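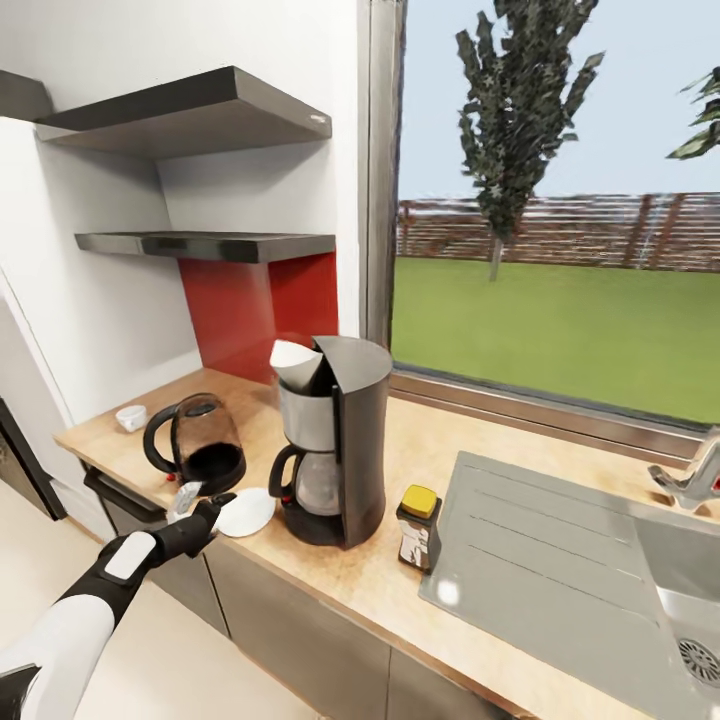
Figure 3. Kitchen corner with kettle, saucer and coffee maker.

4.2 From voice parts to parts on screen

The actors in this group had their first paid work in animation or dubbing and moved to live-action series later. Most were still at school when they did so. In the interviews they describe the early work in much the same way: short sessions, a parent in the next room, lines given one at a time by a director who read the other parts. Few of them saw the finished film before it opened, and several said they did not know what the story was until then.

The move to the screen was less even. Of the 12 actors interviewed, seven had an agent before their first live-action part and the others were put forward by a drama teacher or a relative. Those with agents went to more auditions but did not get their first part any sooner. We had expected a clearer gap here, given the earlier survey by Sundqvist, in which agents were named as the main way in.

The family drama Velladness comes up often in this material. It ran for eight series and took on new young actors at the start of each, usually in small parts that could be made bigger if the writers wished. Britt-Marie Björklund, who cast the first three series, told us that voice work was listed on many of the forms she received and that she gave it little weight. She looked for children who could listen to another actor without waiting for their turn to speak. Two of the actors we spoke to had been turned down by her once and taken on a year later.

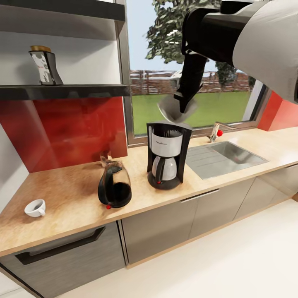 Figure 4. Coffee maker on the countertop, with a paper filter held above it.

Work on Velladness was tiring in ways that the voice sessions had not been. Filming began each September and went on through the school term, with lessons fitted in between calls. The actors remember long waits more clearly than they remember the filming. One said that she learned her lines for Velladness by recording the other parts on a tape and leaving gaps, a habit she kept from dubbing. Another found that his voice was too large for the room and was told for weeks to speak as he would at home.

Credits are a weak guide to how much work was done in these years. The Prasta cast index, last checked on 2023-07-24, lists 400 entries for the group, but single-line parts and whole series count the same. Dubbing parts are often missing before the actor's first screen credit and listed in full after it. We therefore used the actors' own lists where they had kept one, and the index only to fill in years.

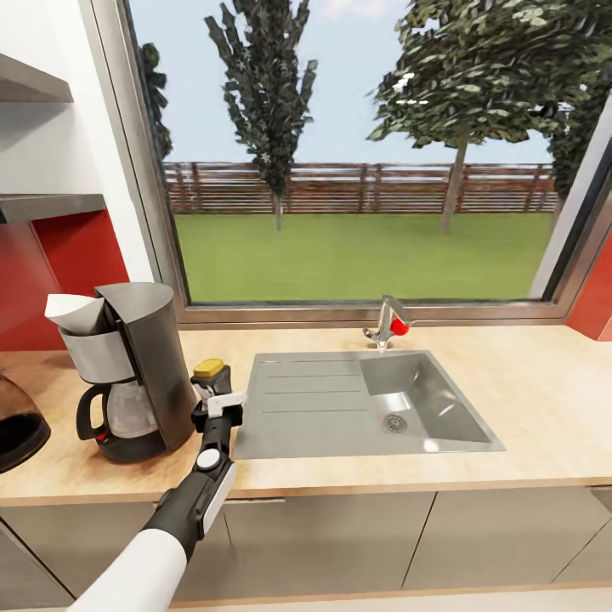
Figure 5. Sink and drainboard beneath the window.

The later careers divide by type of part more than by amount of work. Actors who left Velladness as adults tended to be offered sisters, friends and younger colleagues for some years afterwards, as in the hospital series Kulkarni, where three of them appear. Those who left earlier had a break, and came back to a wider range of parts. The crime film Cudusa gave one of them a lead after four years away. She had taken voice parts throughout, under her married name, and these are not joined to her main entry in the index.

Lovisa Sundqvist (personal communication) reports a similar break among stage actors of the same age, though her group is smaller and all of its members trained at one school. We return to the question of breaks in section 5.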